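Furau Refillery Supplies
Home > Bottles > Large > The Big Orange

The Big Orange, large plastic bottle with cap
$5 each, or $19 for a set with the funnel and tags
In stock

Okay, I have a soft spot for this one and I'm not going to hide it. We carry plenty of sensible bottles at Furau (white, grey, see-through, the kind you forget you own) and then there's the Big Orange, which you can spot from the far end of a dark garage with the light burnt out. It's a proper, glossy, saturated orange all over, cap included, and when the sun gets at it on a windowsill it glows like marmalade. I keep two at home. One lives under the kitchen sink and the other is in the shed with the potting stuff, and my partner has stopped asking where the plant feed went!

These came to us emptied and rinsed through Disari, who supply most of our larger plastic. They arrive with the original printed label on. It's in Chinese, with a fair bit of blue and white and a red oval emblem on it, and I think it's lovely, so I've left mine alone. If you'd like yours bare, tick "label off" at checkout and we'll soak and scrub it for you. Allow an extra couple of days for that as it's a fiddly job and Efua Asante does them all by hand.

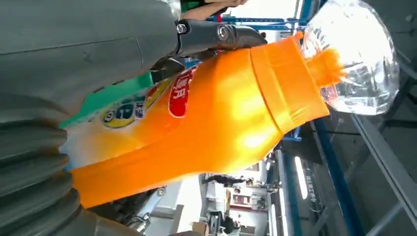
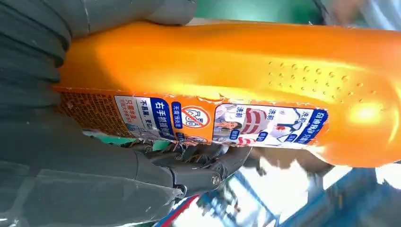 My favourite bit is the patch of little raised dots on the side. It sounds like nothing until you've got dish soap up to your elbows and you're trying to pour from a full bottle one-handed. The shoulders are ridged where they narrow toward the cap, too, so I get a second place to hang on when I'm tipping it right over for the last drops. The walls have a bit of see-through to them, but if you want to read your fill level at a glance you're better off with a clear bottle. We've got a faceted clear one on the next page over, and lots of people buy one of each.

What I'd put in it: dish soap, laundry liquid, hand soap for topping up the pump bottles, floor cleaner, diluted plant feed. What I wouldn't: anything you plan to eat or drink, and anything bleachy or solvent-based. These have had a working life already and we sell them for household liquids only. Please put your own tag on as well, especially if the old label is still on and there are kids around. The tags in the set are the tie-on sort and take pencil, pen or grease marker.

The set
The bottle with its cap, one wide funnel, and a pack of 9 tie-on tags with string. The funnel is from Pavard, the same one we use behind our own counter, and it sits steadily enough that you can let go of it to hold the jug with both hands.

Washing it
Warm water, a small squirt of soap, a good shake, rinse, leave it upside down with the cap off. Hand wash only! Etornam Boateng put his through the dishwasher on the hot cycle and it now has what I'd call a lean. For stubborn residue, a spoonful of dry rice and a cup of water shaken around inside does a very nice job.

Condition
Second-hand, so expect the odd scuff and some wear on the label. We check every cap for a good seal before it goes out and anything that weeps gets pulled. If yours leaks when it reaches you, send me a note and I'll mail a replacement cap or a whole bottle, whichever you'd like.

Shipping and pickup
They're bulky for what they weigh, so postage can sting a little if you're only after one. Pickup from the shop is free, and Delali Annan does a neighbourhood drop-off with the van if you're in the Essien area. Put "van" in the order notes and he'll be in touch about a time.

What folks have said

"Bought one in June, went back for more. The colour is ridiculous and I love it." Adjoa Yakubu

"Good bottle. Bumps on the side help with my sore hands. Would like a hook or a loop on it but I made one out of cord." Ovidiu Pop

Price checked August 2018. Looking for larger quantities, for a daycare or a community kitchen? Email the shop with how many you need and whether you want the labels off, and I'll write back with a price.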